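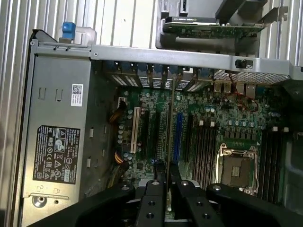
Fig. 1. Open computer tower on its side, motherboard showing.

Red Carpet Words: how fashion pages talk about a dress
Project report by Esperanza Esteban
Handed in Jun 20, 2018

I picked this topic in October, mostly because I read far too many celebrity style pages on the bus and wanted an excuse to keep doing it. My question was pretty simple. When a writer says a frock is a hit or a miss, what are they talking about? Is it the colour, the cut, the shoes, or the person inside it?

I collected 94 short write-ups of women arriving at premieres and TV studios, and copied each one into a spreadsheet (my eyes!). The limit for the report was 4000 words, so I've had to leave out men's suits completely, which is a shame as I had a lovely page on bow ties.

What I did

I read every piece twice and marked any word that judged the outfit. Then I sorted the words by what they were aimed at. My first go had nine groups but two of them, "fit" and "shape", kept swapping places, so I squashed them together and started again. Hats and bags went in with shoes. I'm still not happy about hats.

Sheer fabric was a pain as well. Is "daring" about the cloth or about her? I put it under the wearer in the end, and Adoración Aguirre, who checked a pile of my marking, put it under cloth nearly every time. We had a long chat over chips and left it as it was.

What I found

Colour got blamed a lot. If a piece was unkind, it nearly always had a go at the colour first, and pink and mustard came off worst. Kind pieces hardly bothered with colour at all and went straight to how the dress fitted. I didn't expect that! I'd guessed it would be the other way about.

The bit I find a bit grim is that 17 of the write-ups never judged the clothes in any way. They had plenty to say about the woman's waist or legs, and the dress was just sort of mentioned in passing.

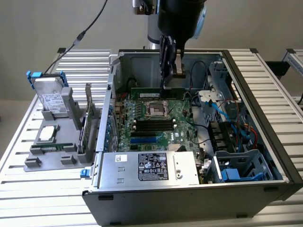 Comfort Abugri thought I was being too soft on the writers here, and said at my practice talk that a page which tells you a skirt is "unforgiving" is talking about the body as well, just more politely. By her count my pile should be a lot bigger. I went back and looked, and I think she's got a point with "unforgiving" and "brave", but I'd keep "baggy" where it is.

What I'd change

I'd get a second person marking from the start, and I'd pick pages from more than one country. I'd also save the headlines separately, as they were often much meaner than the writing underneath and I only spotted it near the end. Hats need their own group.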